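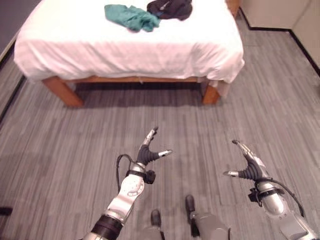 Hamish Kingi and Shayne Lowther
Textiles in the Home Group, Kornesmont

Figure 3. Two garments left on a made-up bed, one teal green and one dark.

4. The middle state: clothes between clean and dirty

4.1 What the diaries showed

We went into the diary study expecting to learn about washing. What we got was far more interesting! The 63 households who kept diaries for us through June wrote at length about clothes that had been worn but were not yet, in their owners' eyes, ready for the wash. A jumper worn for an evening, a shirt put on for a school meeting, trousers that had only seen the inside of an office: all of these went somewhere, and the somewhere turned out to be a rich subject.

Chairs were the places diarists mentioned most readily (one Mavomholm household has called theirs "the wardrobe" for so long that visitors are confused by it). Door hooks, banisters and the bed came up too, and the bed has a special standing because it has to be cleared every night. Clothes put down there, as in Figure 3, face a second decision by bedtime, and it is this second decision that we find so exciting. A chair lets a cardigan stay for a fortnight. A bed asks for an answer the same day.

4.2 Sorting by feel and by smell

Very few diarists used a fixed rule. In Zasanholm, 19 households told us they decided by smell, often with a quick sniff at the collar, and several were a little embarrassed to write it down. Others went by how the cloth had relaxed at the knees or elbows. Wool was treated generously almost everywhere, cotton much less so, and gym clothes went straight to the machine with hardly a word said about them.

We had supposed that people with more storage would keep fewer clothes in the middle state. The diaries do not bear this out. One couple in Molefe with a whole dressing room still kept a rota of half-worn shirts over the bath, and wrote about it with real affection.

4.3 Counting wears

For the second stage we asked a smaller group to note each wear of a single garment until it was washed. This produced around 800 entries, many with comments in the margins that we would not have thought to ask for ("rained, aired it, fine again"). Airing deserves a study of its own. It appears in the margins again and again as a kind of half-wash, done at a window or on a line, and it seems to reset the count in the wearer's mind even when no water has been used.

We return to airing in Section 5, where the margin comments are set beside the interviews.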